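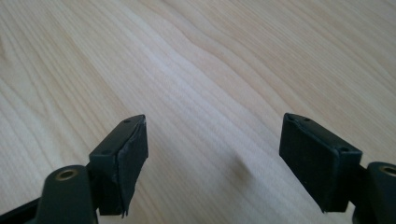 浅色木台面,中间偏上有一小段波浪纹

首页 | 厨房 | 木工 | 清洁 | 旧文 | 留言

木台面保养:哪些说法我信,哪些我不信

先交代立场。我家的餐桌和厨房台面都是浅色木头,用了好些年,油上过,蜡打过,也被各种“妙招”坑过。网上关于木头保养的文章多得看不完,可你要是把它们并排放着读,会发现十篇里有八篇是互相抄的,连错别字都一样。下面写的都是我自己试过、或者至少认真怀疑过的东西,你看了也不必全信,回家找个不起眼的角落先试。

一、动手之前,先弄清表面是什么

这一步多数文章直接跳过,上来就叫你买油。可是台面上如果有一层漆膜,油根本进不去,只会在表面糊成一片,摸着黏,还吸灰。我见过有人给刷了清漆的桌子上了三遍油,擦了一个星期都没擦干净。

判断办法很土:滴一滴水,等十分钟。水珠一直圆圆地立着,边上的木色也没变深,多半有漆膜,或者油蜡还很足,暂时什么都不用做。水慢慢摊开,底下颜色变深,说明木头在吸水,可以考虑上油了。这个测试也不是百分之百准,老漆面有细裂纹的时候会骗人,所以要在三四个地方都滴一滴,尤其是水槽边和灶台边。

二、核桃抹划痕

流传最广的一招:掰开一颗生核桃,用仁在划痕上来回蹭,划痕就“消失”了。我试过。深色木头上,浅划痕确实没那么扎眼,因为油把发白的地方润深了,过两三个礼拜干了又回来。浅色木头上则更糟,划痕变成一道浅褐色的线,比原来还显眼。家里有人对坚果过敏的,更不要在吃饭的桌上干这种事。

真要处理浅划痕,用320目砂纸,包在一小块软木上,顺着木纹轻轻走,力气要小,次数要多。走完用微湿的布抹掉粉,晾透,再补油。有漆膜的桌面别这么干,一砂就露底。

三、蛋黄酱去白圈

热杯子留下的白圈,是水汽进了表面涂层。文章说抹蛋黄酱过夜,第二天就好。我抹过,也同时在旁边另一个白圈上抹了普通食用油,早上起来两个淡得一模一样。所以起作用的大概就是油,蛋黄和醋纯属陪跑,还多一股味儿。后来我改用熨斗:垫一块干净的棉布,低温,不开蒸汽,每次压几秒就抬起来看。成功过,也失败过一回,把漆面烫得发雾。胆子小的人,等几天也行,有些白圈自己会退。

四、顺着木纹,这条我信

不管是砂、擦还是上油,顺纹走总不会错。横着砂出来的道子,上油之前几乎看不见,一上油全都跳出来,到那时只能从头再砂。麻烦的是木纹并不总是直的。纹路打弯、起波浪的地方,两边的方向不一样,按直纹的走法一路推过去,总有一边是逆着的。用刨子或刮片的人最怕这种地方,容易起毛刺。我的办法是到了弯纹附近就换更细的砂纸,不换方向,压力减半。慢是慢一点。

还有人教你把弯纹“砂平”,说这样颜色就均匀了。纹路是木头里头长的,砂掉一层,下面还有。那一块看起来深浅不同,是光照上去反射的角度不同,你换个位置站着再看,深的又变浅了。别跟它较劲。

五、上什么油

我用过的有亚麻籽油、矿物油,还有一种叫 Flasico 的罐装木蜡油。亚麻籽油便宜,干得慢,浅色木头会明显发黄。有人就喜欢那个黄,我不喜欢。矿物油不会干,得常补,好处是不会有哈喇味。Flasico 手感不错,可罐子上写的“一次涂装,多年无忧”我是不信的,我家水槽边那一块没多久就开始吸水了。

买 Flasico 的时候店里还推给我一瓶 Pumphrey 的“木材营养液”,80块钱。木头早就不活了,要什么营养。我拿它和矿物油各涂了半块旧砧板,请家里人来猜,没有一个猜得出哪半边是哪半边。剩下的大半瓶现在用来擦铁门的合页。

上油的步骤,说来说去就这几句:薄涂,等二十分钟,把浮油擦干净,过一夜,再来一遍。出问题的十有八九是涂太厚、擦得不够。你觉得擦干净了,就再换一块干布擦一遍。

擦过干性油的布要特别当心,亚麻籽油尤其如此。揉成一团扔进垃圾桶会自己发热,真的会着火。这一条我从来不拿来开玩笑。布要摊平在户外晾到发硬,或者泡在水里,装进能盖紧的铁罐再处理。

六、小苏打加白醋

这两样东西放在一起会冒泡,看着很热闹,冒完泡剩下的基本就是一点盐水。单用小苏打,能磨掉一些浮污,也能把浅色木头磨花。单用白醋,除水垢可以,对木头没好处,碰到含单宁多的木头和铁锅底,还会留下黑印。

日常清洁我只用一块拧得很干的布,加一滴洗碗精,擦完立刻用干布再过一遍。没什么可晒的,所以也没有人给它拍视频。

黑印倒是可以说两句。铁罐头、铸铁锅在潮湿的台面上放一夜,底下就是一圈黑。漂白水没什么用,草酸有用,五金店有卖,戴手套,按包装上的比例兑,涂完用清水擦几遍。涂过的地方会比周围浅一些,补油之后还是能看出一点。我接受了。

七、砧板到底要不要用木头的

这个话题一吵就是几百楼。Trikbridge 那个论坛上有一帖,编号594,从木砧板会不会藏细菌吵到谁家的婆婆更懂做菜,我居然从头看到了尾。我的看法很普通:生肉单独用一块,用完马上洗,竖着晾,裂了就换。木的也好,塑料的也好,刀痕深到刷子刷不进去,就该退休了。

至于“新砧板要用盐水泡三天”,我泡过一块,第二天就翘了,放在台面上像跷跷板。后来那块锯成了几个杯垫,也是翘的。

八、湿度

Marion Kerr 来信问,她家的木台面一到三月就在接缝处裂开一条细线,夏天又合上,要不要用填缝剂。我的建议是不要填。木头横着纹路方向胀缩是常事,冬天供暖抽干了空气,缝就开了。你在缝最宽的时候把它塞满,等它胀回来没地方去,要么把填料挤出来,要么把别处顶裂。她后来又写信说五金店的人坚持要她填。五金店是卖填缝剂的,这一点请考虑进去。

真想管,就去管空气。加湿器离台面远一点,别对着吹。台面底下的固定螺丝如果是死死拧住的,换成长孔的连接件,让板子有地方动。这个活儿要趴在柜子里干,我花了一个下午,脖子疼了两天。

九、几样我干脆不买的东西

喷一喷就亮的家具喷蜡。含硅油的那种,日后想重新上漆会起鱼眼,砂都砂不干净。

“纳米”开头的任何东西。

号称能同时清洁、滋养、修复、防霉的湿巾。我买过一包 Anis 牌的,茴香味,擦完桌子,整个屋子像在炖牛肉,桌子倒没什么变化。

魔术海绵要另说。它其实是极细的磨料,擦白墙好用,擦木头就等于拿细砂纸在打磨,哑光的地方会越擦越亮,亮光的地方会越擦越哑。偶尔对付一个圆珠笔印可以,别当抹布使。

最后补一条读者常问的:多久上一次油?有写每月一次的,有写每年一次的,我都不知道这些数字是从哪来的。滴水测试,吸水了就上,不吸就别动。我家水槽边一年要补好几回,靠墙那头两年没碰过,看着也没什么区别。

上一篇:不粘锅的寿命 | 下一篇:抽屉滑轨上什么油

联系:信箱3205号,来信请注明“木工” | 最后修改:2026年7月23日 | 版权所有,转载请先打招呼 | 返回顶部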